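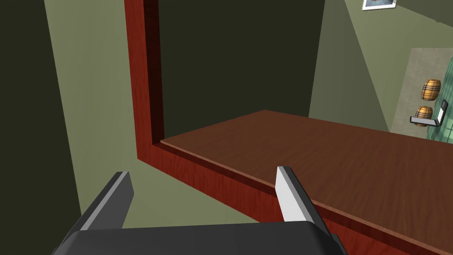
Setting up the Elum cell in simulation
Student project report, July
Kaiwen Zeng, Gintarė Mets, Inese Vasiliauskas

Our job was to get the simulated Elum cell ready for the counter tasks, and we had a great time with it! When we took it over, the two-finger gripper would open fine, then jitter as soon as a finger touched anything solid. We spent the first week on that alone.

Kaiwen found the first fault in the finger joints. One had a damping value left over from an older model, so the fingers closed unevenly. With both set the same, the jitter dropped a lot. The rest came from the time step - we went from 60 to 1000 steps per second and the contacts calmed right down (the runs are slower, but we can live with that).

Next came the wrist camera. The fingers have to stay in view when they are wide open, and the raised rim of the counter has to show up early enough to steer clear of it. Gintarė tried 12 mounting angles before we settled on one. She also wrote the reset script, which puts the arm back to its start pose between runs.

Poonam Bhardwaj, our supervisor, asked for a check routine that the next group can follow:

Load the cell and run the reset script.
Open and close the gripper, watching both fingers.
Lower the arm to the counter and read the contact log.
Save the settings file under a new name.

Our last batch was 23 runs, and two still ended with a finger catching on the rim. Inese thinks the collision shape is a bit too thick there, and she is redrawing it now.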